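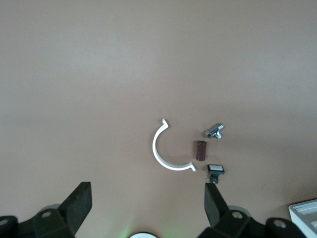 Setby Opens Loose Parts Service for Home and Workshop Repairs

Customers will be able to order single clips, rods, fittings and small housings starting in September

DHILLON – Setby, a supplier of small hardware and replacement parts, will begin selling its stock piece by piece in September under the name Platar. The new service is meant for people who need one part to finish a repair and do not want to buy a full bag or a complete set.

Platar opens with 206 kinds of parts. They include plastic clips, short rods, T-shaped metal fittings, end caps, spacers, cable guides and small enclosures. Most are small enough to be lost in a drawer or swept up off a garage floor. All of them can be ordered one at a time, and there is no minimum order.

Until now, Setby sold these parts only in bags of 10 or more. The bags will stay in the catalog at the same prices. Shops and repair businesses with a Setby account can keep ordering as they do today and do not need to sign up for anything new.

"We kept getting the same call," said Hiba Abou Jaoude, who manages the parts room at Setby. "Someone has a shelf or a lamp or a garden hose reel that is fine except for one piece. They ask if we can open a bag for them. We used to say no, and then they would go and buy a new shelf."

Over the past year the company wrote down every request for a single part that came in by phone or through the website. The list reached 1631 requests. Clips were asked for most often, followed by small rods and pins. Many callers did not know the name of the part they needed, and some described it only by its color or by what it was attached to.

That list was used to choose what Platar would carry first. Parts that came up only once were mostly left out, though a few were kept when the same shape fits several products. Setby plans to review the selection after the first winter and will drop or add parts based on orders.

How parts are laid out and checked

Setby has changed the way parts are handled before they go out. In the past, bags were filled by weight from a bin. A single part cannot be checked that way, so each order for loose parts is now laid out on a large table and looked at before it is packed.

The table has a plain, smooth brown covering. White clips and shiny metal fittings are easy to see against it, and the lack of a pattern makes it simpler to spot a chip or a bent end. Parts are set down with space between them. Small pieces tend to roll or hook onto each other when they are pushed together, and a clip with a flared end will pick up almost anything next to it.

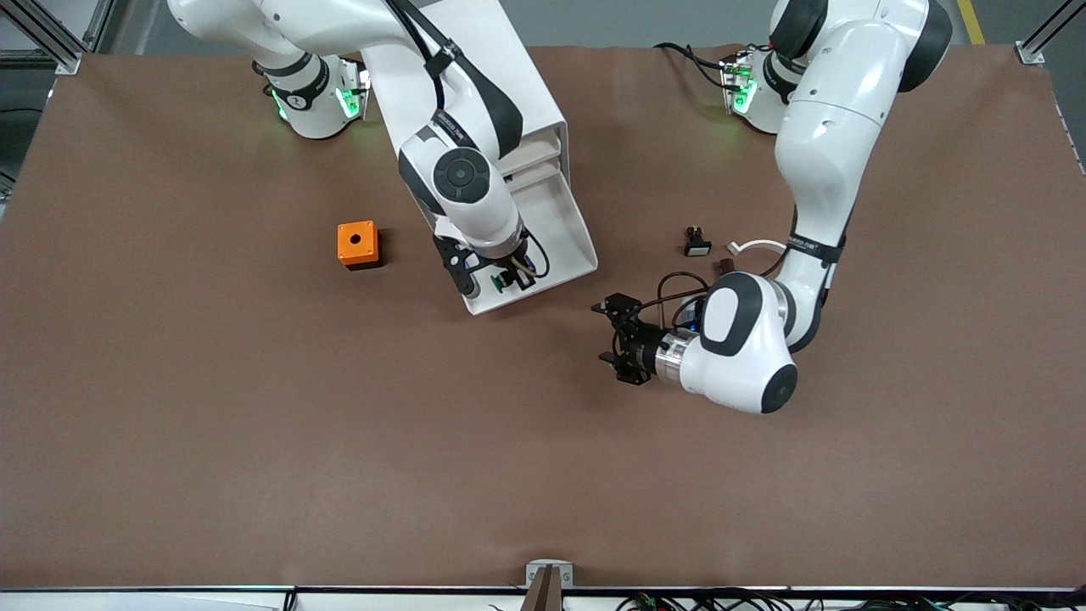 Each part is compared with the order sheet for shape, size and color. Parts with an opening, such as the small box-shaped enclosures, are also checked for leftover material around the hole. Anything that does not match goes back to its bin or is set aside to be looked at again. The order is then put in a paper envelope with a printed label giving the part number, the main measurement in inches and millimeters, and the material.

"Putting everything down flat is slower than scooping from a bin," Abou Jaoude said. "It is also how we found out that we had two sizes of the same cap mixed together, and had been shipping them like that for a while. Nobody had complained because in a bag you get enough of the right ones. If you order one, it has to be the right one."

The company went through its older bins before the service was announced. Mixed bins were sorted and relabeled, and several part numbers that referred to the same item were combined. Customers who order by an old number will be shown the new one on the website.

Finding the right part

The Platar pages on the Setby website are arranged by shape first. A customer picks a general shape, such as a half circle, a straight rod, a T or a box, and then narrows the choice by size. Product names are listed further down the page for people who already know what they are looking for.

Every part is shown next to a ruler and has a line drawing with the main measurements. The drawings can be printed at full size, so a broken piece can be placed on the paper and compared. Printer settings should be left at 100 percent for this to work.

Customers who are still unsure can mail the old part to Setby with a note saying what it came from. The parts room will try to match it and will reply by email or phone. There is no charge for this. Old parts are not returned unless a stamped envelope is enclosed. Pieces that carry gas, drinking water under pressure or household current are not matched, and customers are asked to contact the maker of the product or a licensed tradesperson.

Work with Stulik

The paper envelopes and printed labels for the service are supplied by Stulik, a local print shop that also prints the Setby catalog. Stulik has made a starter booklet for Platar with full-size outlines of the most requested parts. A first run of 300 copies will be given out at the Setby counter in Dhillon, and the same pages can be downloaded from the website.

The booklet has no prices in it and will not be updated often. The outlines are grouped in the same order as the website. There are blank pages at the back where people can trace parts of their own.

Ordering and returns

Orders for loose parts can be placed online, by phone or at the counter. Orders received before noon are normally sent the same working day. Small orders go out as letter mail, and larger ones as a parcel. Shipping is charged at the posted rate with no handling fee.

A loose part can be returned if it has not been cut, drilled or glued. If Setby sent the wrong part, a replacement is mailed without waiting for the first one to come back. Parts bought at the counter can be exchanged there with the label.

Parts that will be added later in the year include furniture feet, drawer stops and a wider range of caps. Setby is also taking suggestions. Requests should give the shape, at least one measurement and the product the part belongs to, if known.

About Setby

Setby sells small hardware, fittings and replacement parts to households, shops and repair businesses. The company runs a parts room and a public counter in Dhillon.

Media contact
Hiba Abou Jaoude
Parts Room Manager, Setby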